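Chapter 7
Racks, Trays and Boxes: Storage at the Work Surface

Most household storage is designed for the cupboard. This chapter deals with storage that stays out on the bench or table, where it has to hold things, keep them in order and leave enough clear surface to work on. Chapter 6 covered shelving and drawers, and the terms defined there (footprint, reach, clearance) are used again without further explanation.

Three types are compared. A rack holds items apart and lets air and water pass between them. A tray has low walls and an open top, so its contents can be seen and picked up from any side. A lidded box keeps out dust and can be stacked, but one hand is needed for the lid.
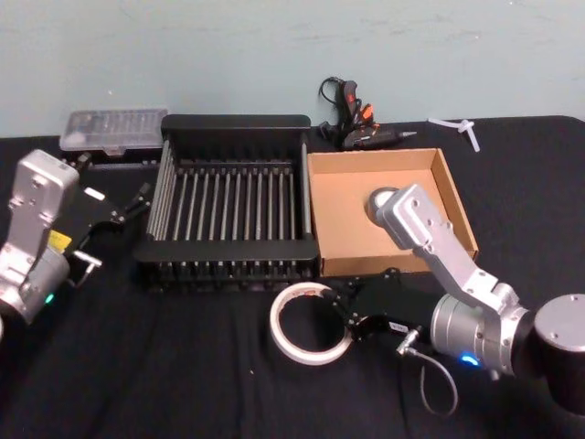
7.1 The dish rack

The black drying rack in the photograph is rectangular and open-topped, with a long row of thin upright rods. Short feet run along its front edge. In a rack of this type the spacing of the rods decides which plates will stand up in it. Measure the rim of your thickest plate before buying.

The shallow cardboard tray at the right-hand end of the rack adds to the total footprint. When planning a bench, measure units placed side by side as one.

Halina Walczak's kitchen survey in Adel, discussed in 7.3, recorded the bench storage of 307 households. Read the summary table first, then complete Activity 2 using your own kitchen or the school's.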